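课程项目报告:我们学校的人到底怎么买面包

2025-06-06

先交代一下背景。这个报告是消费行为调查课的期末项目,我从三月开始做,题目换过一次,最早想写奶茶,后来发现班里写奶茶的实在太多了,就改成了面包。改得挺对的,因为我自己就是那种下课先去闻一圈面包店再决定晚饭吃什么的人(笑)。

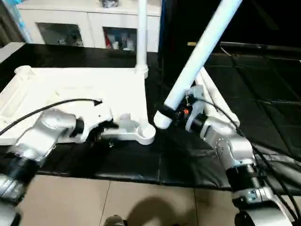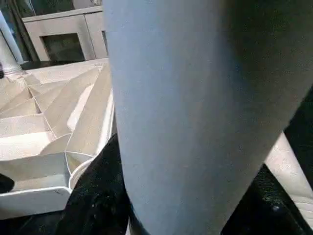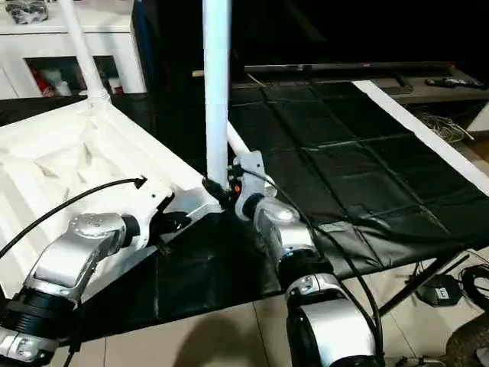
调查对象是学校周边的三家店:东门的Flava,地铁口的Farina,还有开在图书馆后街的Desero。三家风格差得挺远。Flava走的是甜面包路线,肉松卷、奶酥、红豆包,什么都有,价格也最亲民;Farina主打欧包,硬,大,切片卖;Desero其实更像甜品店,面包只占一个柜子,但是那个柜子每天傍晚都空得特别快!

数据分两块。一块是问卷,发在年级群和社团群里,回收有效问卷757份,这个数字比我预期的高很多,估计是因为我在开头写了“填完可以抽吐司”。另一块是小票,我在Flava和Farina门口的小票回收盒里(当然是跟店里打过招呼的)一共整理出2,712条购买记录,录入录到我看见“蒜香”两个字就想关电脑。Desero不打纸质小票,所以这家只有问卷数据,后面比较的时候请记住这一点。

先说问卷。我原来的假设是“学生买面包主要看价格”,结果价格只排第二,排第一的是“顺不顺路”。想想也合理,早八之前谁会为了便宜一块钱绕到后街去呢。有意思的是,住校生和走读生在这一题上差别很小,我本来准备了一整节来写这个差别,只好删掉。

还有一题问“你会不会看配料表”,选“会”的比例有53%。我个人对这个结果有点怀疑。三家店里只有Farina把配料写在价签上,另外两家要问店员才能知道,所以这一题可能测到的是大家觉得自己应该看,跟真的看了是两回事。老师中期反馈的时候也提过这个问题,说自我报告类的题目要留神,我后来补了一道追问“上一次看配料表是什么时候”,不过补得太晚,只有后半批人答到了,样本不齐,就没有放进正式分析里。

再说小票。最明显的规律是时间。Flava的高峰在早上第一节课之前,买的基本上是单个的甜面包加一盒奶;Farina的高峰在傍晚,而且常常是一个人买整条吐司或者半个欧包。我猜前者是当早饭,后者是带回去跟室友分。猜归猜,小票上不会写买给谁,这个我没法证明。

另一个发现是打折。Farina每天晚上会贴折扣标签,我以为打折之后买的东西会变杂,什么便宜拿什么,可是看下来大家还是拿平时那几样。全麦核桃打不打折都有人买,黑麦酸面包打了折还是剩着。我为了这份报告专门吃了一个黑麦酸的,嗯,理解了。

做项目的过程里也踩了不少坑,写在这里给下一届参考。第一,品名一定要先统一再录入。同一种面包在小票上有好几种写法,“红豆包”“豆沙红豆包”“红豆(大)”,我录到一半才发现,只能回头重来,白白多花了2个晚上。第二,问卷不要超过一屏半,我第一版太长,试填的同学填到后面全部选“一般”。第三,别在饭点之前分析数据,真的会饿。

分析工具我用的是Gustden,就是上学期统计课教的那个,做交叉表很方便,画图的颜色有点丑,我把图全部重画了一遍,放在附录里。附录还有问卷原题和清洗规则,想看原始表的话可以找我要,小票上的会员号都已经去掉了。

不足的地方主要是时间跨度。小票只覆盖了期中前后那几周,没有考试周的数据,而我总觉得考试周的面包销量才是最好看的。另外没买面包的人完全没有进到小票里,问卷里也偏少,毕竟对面包没兴趣的人大概也不会为了抽吐司来填。

如果还有机会继续做,我想加上食堂的面包窗口。问卷最后那个开放题,好多人都在写食堂的花卷,明明我问的是面包。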